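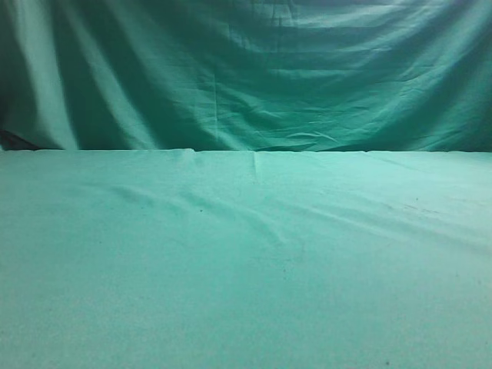 Filed under: Out and About / Makers and Sheds

A Monday evening at the Okerance workshop

I'd been meaning to get over to Okerance ever since April, when a friend sent me their newsletter with a paragraph tucked at the bottom about members building a robot arm of their own. One thing and another got in the way (mostly my knee, and then the roof), but they held an open evening on October 14, 2019, and I finally put my coat on and went.

The workshop is up a flight of stairs behind a tyre place, and I walked past the door twice. Once you're in, it's lovely. There's a woodwork end and a clean end with a heavy curtain between them, a kettle that never seems to get cold, and a long shelf of half-finished things with people's names on masking tape. I could happily have spent the whole visit reading that shelf.

The arm lives at the clean end and it's called Mokari. Ekkachai Siriwan, who started it, was kind enough to sit down with me for most of an hour while other visitors came and went. He's a piano tuner by trade and talks about the joints the way I imagine he talks about hammers and felts. Mokari has six of them, all printed in the workshop, and the third one has been made again so many times that the old versions are now used as doorstops – I tripped on one on my way to the loo.

The part that interested me most was the corner they've set up for it to work in. I'd expected bare bench and bolts, and what they have is a cloth-covered table with a green curtain hanging behind, a good deal darker than the table. Ekkachai says that before they put the cloth up, the software kept taking an interest in the radiator. Now it has only greens to look past, and it finds a cork or a clothes peg much more readily. The curtain is still full of creases from being folded up, and somebody's aunt has apparently offered to iron it. He wants the table cloth pulled tighter as well, as it ripples a bit, and there are a few small dark specks on it that he was itching to get at with a damp sponge.

The control program is their own and goes by the name of Vasimix. I won't pretend I followed all of it. As I understood things, you guide the arm through a job by hand, it remembers the positions, and then you move the cork somewhere else and see whether it can cope. During my visit it was asked to pick up a cork and drop it in a mug, and out of eight tries it managed four, with one of the failures sending the cork clean over the curtain rail to a round of applause. A little boy in a bobble hat fetched it back every time and looked as if he'd have stayed till midnight!

I asked what it had all cost and got a rather long silence. The motors were the painful bit, he said in the end, and the rest was mainly evenings. They meet three times a month, and you don't need to know anything to join in, though being able to solder makes you popular. I came home with a leaflet, a slice of somebody's ginger cake in a napkin, and an idea for a thing that would turn my seed trays round on the windowsill, which my husband has already described as unnecessary.

Parking is awkward after six, so take the bus if you can. The next open evening will be up on their noticeboard once they've settled on a date.

27 shares · 3 comments

pollyanna_w
Oh I enjoyed this. Is there a lift, or is it only the stairs? My dad would be in heaven but he can't do steps any more.

Graham Bauerfeind
We used an old bedsheet behind ours, and white was hopeless, every shadow confused it. Green sounds much more sensible. What sort of gripper have they got on the end?

tinsnips
I was there too, the one asking about the power supply! Third joint was squeaking by the time I left. Please do build the seed tray thing.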